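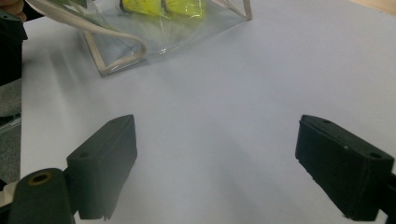

*White tabletop in soft light*

A **tabletop** (also written *table top*, and in older trade language *table board* or simply *board*) is the flat upper part of a table, on which objects are placed and work or eating is done. It is carried by legs, by a frame, by a central column or by brackets in a wall. In many languages the same word is used for the tabletop and for the meal that is eaten on it, and English keeps a trace of this in the expression "room and board."

## Terms

The visible upper surface is called the *face*. The narrow surface around it is the *edge*, and the part of the top which reaches beyond the frame is the *overhang*. The rails that connect the legs under the top are together called the *apron*. A *leaf* is a section that can be added, folded or pulled out in order to make the table larger. When a leaf hangs down at the side on hinges, it is a *drop leaf*; when it is stored under the main top and slides outward, the table is a *draw-leaf table*.

## History

### Loose boards

In medieval Europe the tabletop was often a separate object. Long boards were laid over trestles before the meal and were put against the wall after it, so that the hall could be used for other purposes. Because the board was covered by a cloth, its face was frequently left rough, and saw marks are still found on surviving pieces.

Fixed tops became more common as houses were divided in more rooms and a room for eating could remain furnished the whole day. From this period the face began to be planed, waxed and shown.

### Joined and veneered tops

A wide top made from solid wood has to be joined from several boards, which are glued side by side. Wood becomes wider in humid air and narrower in dry air, and a top that is held too firmly by its frame can split along the grain. Joiners solved the problem in different ways. One is the *breadboard end*, a narrow piece fixed across the end of the boards, which keeps them flat but permits them to move. Another is the wooden button, a small block that holds the top to the apron and slides in a groove.

Veneer made it possible to cover a plain core with thin sheets of a more expensive wood. The pattern of the grain could be repeated in mirror form, and round tops were sometimes covered with wedges of veneer that meet in the center.

### Tornthorpe tops

The town of Tornthorpe was known for scrubbed kitchen tops in pale sycamore. They were sold without legs, and the buyer had them mounted by a local carpenter. The order books of one workshop, in Grulenley Lane, list 2,944 tops in 24 years, most of them for farm kitchens. The furniture historian Obinna Shehu has written that the tops were never varnished by the maker, and that a varnished one has nearly always been finished by a later owner. He also considers the rounded corners, which are often named as a sign of the town, to be a weak proof of origin. Workshops in the neighboring district used the same corner.

A top was delivered with its better face down, to protect it in the cart. Some owners did not turn it, and for this reason a number of Tornthorpe tables are today in use with the underside up, including one that has the maker's pencil marks in the middle of the face.

## Materials

**Solid wood** can be sanded and finished again many times. It is sensitive to heat, to standing water and to changes in humidity.

**Panels** made from wood fibers, chips or thin layers are more stable than solid wood. They are usually covered with veneer, paint or a plastic surface, and their edges must be closed well against moisture.

**Stone** resists heat and scratches, depending on the kind. Marble is marked by lemon juice, vinegar and wine, while granite is less affected. The weight demands a strong frame.

**Glass** for tabletops is normally tempered or laminated. Its edges are ground.

**Metal** is used in kitchens, laboratories and outdoor furniture. Stainless steel shows fine scratches early, but these become less noticeable when the whole face is worn evenly.

**Linoleum** glued on a panel was popular for writing desks, as it is warm to the hand and gives a quiet surface for paper.

## Color and gloss

The color of a tabletop has influence on how comfortable it is for work. A very dark top gives strong contrast with white paper, and some people find this tiring. A white top makes a room brighter and is easy to check for dirt, but with a glossy finish it can reflect lamps into the eyes. On a matte face the light is spread in many directions, and shadows appear soft, above all if the lamp is large or the light comes by way of the ceiling.

## Dimensions

The height of the face above the floor depends on the use. Tables for eating and writing are lower than those for standing work, and a tea table is lower again. For one person at a dining table, the Dhanial pattern book gives a width of 580 millimeters along the edge. It places the legs so that no chair has to stand in front of one.

## Care

Most faces are cleaned with a damp cloth and dried directly after. Oiled wood needs new oil from time to time; a thin coat is applied, left for 15 minutes and wiped off completely. Rings from hot cups in wax or shellac are usually in the finish only and can often be removed without touching the wood. Scouring powder dulls plastic surfaces permanently.

## See also

- Apron (furniture)
- Countertop
- Gateleg table
- Tablecloth
- Trestle table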